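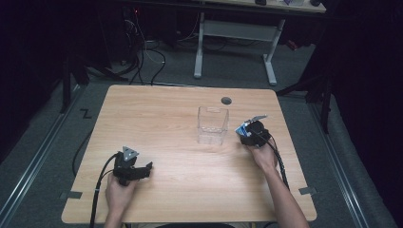 Section 7: Hosting your first Kodau night

OK, you've made your account and picked a username your friends will tease you about. Time to get a game up on the TV. I wrote the first version of this guide in July for my sister, then rewrote it after watching her ignore most of it, so if a step seems painfully obvious, that's who it's for.

You'll need a TV with a free HDMI port, a laptop to run the host screen, and one phone per player. Kodau takes up to 11 players in a room. I like seven. With seven you get decent teams in Castaño (the bluffing one) and nobody waits forever for a turn.

7.1 Starting the room

1. Plug the laptop into the TV and switch the TV to that input. Do this first, before anyone arrives, while you still have your patience.

2. Open the host app and sign in. If you see the player screen with the big round join button, you've opened the wrong one. Close it and look for the icon with the square corners.

3. Choose New Room. Kodau gives you a room code in the top right of the TV.

4. Pick a game pack. Stomurano comes free with every account and it's a great opener — quick rounds, silly drawings, no reading. Castaño is better once people have warmed up.

5. Ask everybody to open the player app and type in the code. Their names pop up on the TV as they join. Wait until you see the whole crowd before you press Start!

Note: The host laptop doesn't count as a player. If you want to play too (and you do), join on your own phone like everyone else.

Note: Room codes die after 80 minutes with no activity. If dinner runs long, just make a new room. Scores from the old one stay in your history.

7.2 Getting the phones to behave

Most trouble I get emails about comes down to Wi-Fi. Phones and laptop have to be on the same network, and a guest network with device isolation turned on will let people see the code screen and then leave them spinning there.

1. On the host screen, open Settings, then Connection, then Test Room.

2. Look at the little bars beside each player name. Green is good. Yellow is playable for Stomurano but miserable in anything with a buzzer.

3. If one phone is yellow, have that person turn Wi-Fi off and on again and rejoin with the same name. Their points come back.

4. If every phone is yellow, move the laptop closer to the router or run a network cable to it. I gave in and bought a long cable last year, and my buzzer rounds have been so much nicer.

Error 566 means the laptop's firewall is blocking the room. Click Allow when the laptop asks, then restart the host app. You do have to restart it. I've sat there clicking Retry for ages and it did nothing at all.

Caution: Don't let the laptop go to sleep mid-game. Closing the lid ends the round for everyone and the points for that round are gone. Plug in the charger and turn off the sleep timer before you start. 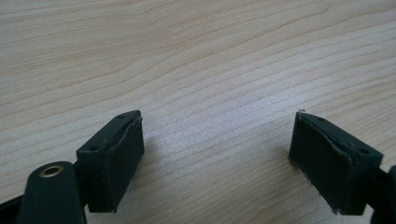
7.3 Sound

Set the TV volume low to begin with. The Stomurano intro is loud, and I mean dog-under-the-sofa loud. Once it's over, bring the volume up until the countdown tick is easy to hear over people talking. If the sound comes out of the laptop speakers, open your sound settings and choose the TV as the output, then go back to the game. You don't need a new room for that one.

7.4 Adding a pack

1. From the host screen, choose Packs, then Add.

2. Type in your pack code, dashes included.

3. Let the download finish. Erness is the big one, so grab it in the afternoon.

4. Go back to New Room and check that the pack shows up in your list. If it doesn't, sign out and back in.

Caution: A pack belongs to the host account that first entered the code. If you're buying Erness as a gift, don't try the code "just to see if it works." I did exactly that with a birthday present and had to buy a second one.

Only the host needs to own a pack, by the way, so your guests can play everything in your list without paying a cent.

Kicking a player, changing a name halfway through and saving the drawings are all in Section 8.

Wálter Nina
Last updated 9 Aug 2025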